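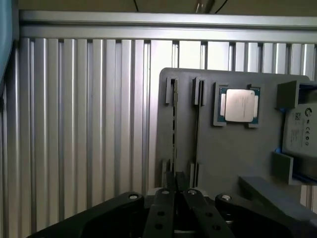 Tomoyo Nomura keeps a paper notebook next to her workstation at Briteck, and most of what is in it is about bad takes. A memory module that went in at an angle. A take where the operator stopped to scratch his nose. One page just says "wrong processor, all morning."

Nomura runs data collection for Nistor, the company's project to teach a robot arm to handle computer parts. Her job is to produce the examples the system learns from. Each one is a recording of a person steering the arm through a short task, start to finish, with the wrist camera running.

"People ask what I program," she said. "I don't program it. I set up the board, I get the part to where it should start, and somebody drives. Then we do it again."

The board is a gray plate with holders for the parts: slots for memory, a square socket for a processor, a bracket for a hard drive. It stands upright. Nomura said the first version lay flat on the table, and the project changed it in November because the arm had to bend its wrist into an awkward pose to reach down into the slots.

"Upright was better for the arm and worse for us," she said. "On a flat board, a part you let go of stays there. Now if you let go too soon it's on the floor, and you have to get up."

The processor is the part she spends the most time on. The gripper has to take it by the sides without touching the underside, and there is not much edge to hold. Memory modules are easier to grab and harder to place. They are thin, and when one is held edge-on to the wrist camera there is very little of it to see.

"You get a dark line," Nomura said. "That's your whole view of the thing. The operators learn to look at the clips and not at the module. I hope the model learns that too, but I can't tell it to. I can only show it enough times."

Enough, for now, is 295 accepted recordings per part. The number came out of an early test in which the team trained on the first 100 and found that the arm would approach the slot well and then hover. It had seen plenty of approaches and not many different endings. Nomura went back through the set and found that her operators had gotten so consistent that nearly every insertion looked the same.

"They were proud of it, and I had told them to be neat, so that was my fault," she said. "If you only show it the clean way, it doesn't know what to do when it's a little off. And it's always a little off."

She rewrote the instructions. Operators now start from a different place each time, and the part is sometimes seated a bit crooked in its holder before the take begins. If the operator misses, he or she is asked to back off and correct it on camera. Those recordings used to be thrown out. Now they are marked with their own tag and kept.

What still gets thrown out is hesitation. A long pause in the middle of a movement teaches the arm to pause, Nomura said, and it doesn't know why the person stopped. She trims pauses at the beginning and end of a take, but not in the middle. If there is one in the middle, the take goes.

Two operators work each session and trade places every half hour. Nomura tried longer turns and could see the difference in the recordings. The movements got slower and the grip closed earlier, before the fingers were really around the part.

Labeling is done with Plilleo, an in-house tool that plays a recording back and lets her mark where each step begins. She described it as fine. It crashes when two recordings have the same name, so every name in the notebook has a line under it once she has checked it.

She is strict about the background and the lighting, though less than she used to be. At first she wanted everything behind the board to stay exactly the same. A colleague on the training side asked her to stop tidying up.

"He said if a cable hangs there, let it hang there," she said. "He wanted some sets with it and some without. So now I move things a little between sessions and write down what I moved."

The next stage is a second board, called Grotora, with the same kinds of holders in a different layout. Nomura plans to collect a small set on it and see how much carries over. She expects the drive bracket to be fine. She is less sure about the memory slots, where the gripper fingers have to work in close and one can block the view of the slot beside it.

The current set closes on 31 December 2020. When we spoke she was short on processor removals, which she had put off. Taking a part out sounds like putting it in backward, she said, and on video it nearly is, but the operators find it harder. The part can catch on the corner tabs, and then the whole board flexes.

"I have a page for those too," she said, and turned the notebook around. There were two columns, one headed "caught" and one headed "caught, recovered." The second was longer.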